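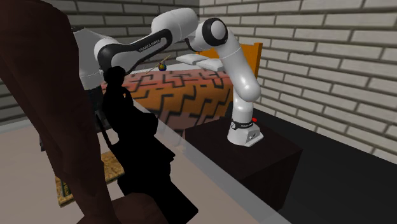
A robot arm in a computer-made room, with an orange chair behind it.

What Is a Circuit, Anyway?

Have you ever flipped a light switch just to watch the lamp come on, and then flipped it off and on again until a grown-up asked you to please stop? Then you have already played with a circuit!

A circuit is a path that electricity can travel around. The word sounds a bit like "circle," and that is a good way to remember it, because the path has to go all the way around and come back to where it started. It doesn't have to be round, though. It can be square or wiggly or as twisty as a plate of spaghetti, as long as there are no gaps in it.

Let's build a pretend one. Imagine a battery, a tiny bulb and 2 wires. One wire goes from one end of the battery to the bulb, and the other wire goes from the bulb back to the other end of the battery. Now the electricity can flow through the wire, through the bulb (which lights up, hooray!) and home again. If you unhook either wire, the bulb goes dark right away.

A switch is a little gate in the path. When the switch is on, the gate is closed and the path is complete. When it is off, there is a gap. Yes, it's funny that "closed" means on and "open" means off, and plenty of grown-ups mix those up too.

Now, suppose you have 3 bulbs. You could put them in one long line, so the electricity visits each bulb in turn. We call that a series circuit. Take one bulb out and all of them go dark! Or you could give every bulb its own little side path, which is called a parallel circuit. Then you can take one out and the others keep right on shining. The lights in your home are wired that way, so turning off the kitchen doesn't turn off your bedroom.

People who work with circuits draw them using small symbols. A circle with an X inside can mean a bulb, and a plain straight line means a wire. Try drawing your own circuit with a battery, a switch and 3 bulbs, then trace the path with your finger to see if it gets all the way home.

One very important rule before you go: never poke, open or play with wall outlets or plugs. The electricity in them is much stronger than in a small battery, and it can hurt you badly.

Next in the Misent Question Box: Why Do Wires Wear Plastic Coats?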